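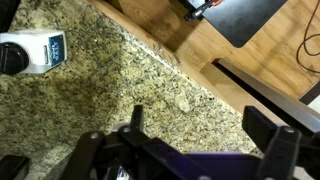
We use cookies to make this site work. Accept all / Manage settings

Speaker notes, Lestport meetup, Apr 23, 2020
14 shares · 3 comments

Right, hello. Check the mic, check the clicker, say thank you to Rosine Boyer for sorting the room and the link. Mention that questions can go in the chat and Cường will shout them out (he's louder than me).

Opening bit. I want to talk about house rules for robots in kitchens, the dull sort you print and stick up by the door. I've read a lot of standards over the years and I do like them, but most were written with a fenced-off cell in mind, and a home kitchen hasn't got a fence. It's got a kettle and a dog!

Tell the Brirnidcombe story here. Keep it short. Our first rule sheet had 42 rules on it and when I asked people to tell me any of them from memory, the best score was 7. So we cut it down to 7. Pause for laugh, move on even if there isn't one.

Rule one is the walk-round. Before power goes on, one person walks the whole reach of the arm, plus a bit, and says out loud what's there. Floor as well as worktop, please, people always forget the floor. Tools get put away, cables get routed where feet don't go.
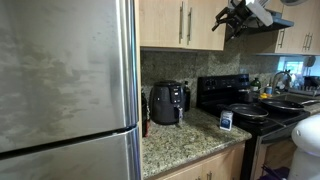

Rule two is about edges, and it's the one I get the most arguments over. We say anything light or tippy lives at least 100 millimetres back from the front of the counter unless the task is to pick it up. Cường Lưu thinks that's too fussy, and he may be right for a big flat tin. But take the little white tub with the blue label, up at the front corner by the cooker: I'd want somebody to say whether that's part of the job or just where it got left. Same with pan handles. Write down which way they should point and then you can check it.

Rule three, speed. We cap the arm at 400 millimetres a second whenever a person is inside the taped line. Don't get drawn into why not slower, there's a whole other talk in that and Wu gave it last June.

Rule four, the stop button. Within arm's reach of whoever's running the session, and they press it at the start to prove it works. Every session, yes, including the quick ones.

Five to seven are on the handout (logging, cleaning, who signs off). Skip if we're over time.

Finish with the Medov checklist, leave it up on screen while people ask things. Remember to repeat each question for the folk online.

Like this? Get the newsletter, once a month. Enter your email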